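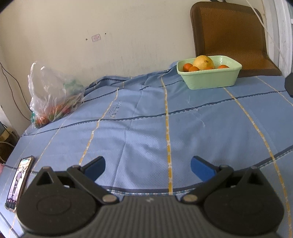 **Figure 3.** A blue cloth laid over a broad surface next to a cream-coloured wall.

### 4.2 Does cloth color change how people judge a stain?

Laundry advice in print and online repeats the claim that dark or strongly colored household cloth "hides" everyday soiling, and that people who own it wash it less often. The claim is usually presented as common sense. We found little in the earlier work that would support it in the form in which it is normally given, and our own results support only a narrow version of it.

Most of the studies cited in favor of the claim asked people to rate small swatches under a bright lamp. A swatch is a poor stand-in for a bedspread or a tablecloth. It has no folds, it is seen from close up, and the person looking at it has been told to look for a mark. The Vilten survey, which is cited more than any other, went further and asked people to remember how dirty their cloths had been at the last wash. Recall of this sort is weak evidence, and we would not lean on it for anything beyond the wording of a better question.

We therefore used full-size cloths in furnished rooms. Households in Kubiak and Tamance received 500 cloths in all, in blue, white or a mid-toned beige, and kept a wash diary for 18 weeks. They were told that the study was about wear. At each wash they wrote down the reason for it in their own words, and two coders who did not know the color of the cloth sorted these reasons afterward.

The diaries do show that blue cloths were washed less often than white ones. The gap is small, though, and it shrinks further when households that wash on a fixed routine are set aside. Those households wash everything on the same schedule whatever it looks like, and they happened to be more common in the group given white cloths. Random assignment should have evened this out. It did not, and we report the adjusted and unadjusted results side by side in the appendix so that readers can judge for themselves how much weight the adjustment can bear.

The stated reasons are more telling. "It looked dirty" was given less often for blue than for white, as the usual account would predict. But smell, spills and visitors made up a large share of the reasons for every color, and none of these depends much on what the eye picks up from across a room. Beige, which the advice literature treats as a safe middle choice, could not be told apart from blue on any measure we tried.

A further doubt concerns the kind of mark. Pale lint, dust and dried soap show up well on a dark ground and badly on a light one. The Jivetti scale, which we used for the sake of comparison, scores only dark marks such as coffee and soil – a choice that favors dark cloth before a single rating has been made. We added three items for pale marks at the end of the form. On those items the order of the colors reversed, and an overall score that mixes both kinds of mark says more about the makeup of the form than about the cloth.

We do not take these results as proof that color has no effect. Diaries are kept unevenly, and several households filled in two or more weeks at one sitting, judging by the handwriting and ink. Fading was not controlled, and a blue cloth late in the trial may have been a good deal paler than it was at the start. Room lighting varied between homes and was recorded only once, in February, when daylight was short. Section 4.3 returns to the lighting records and asks whether they can be used at all.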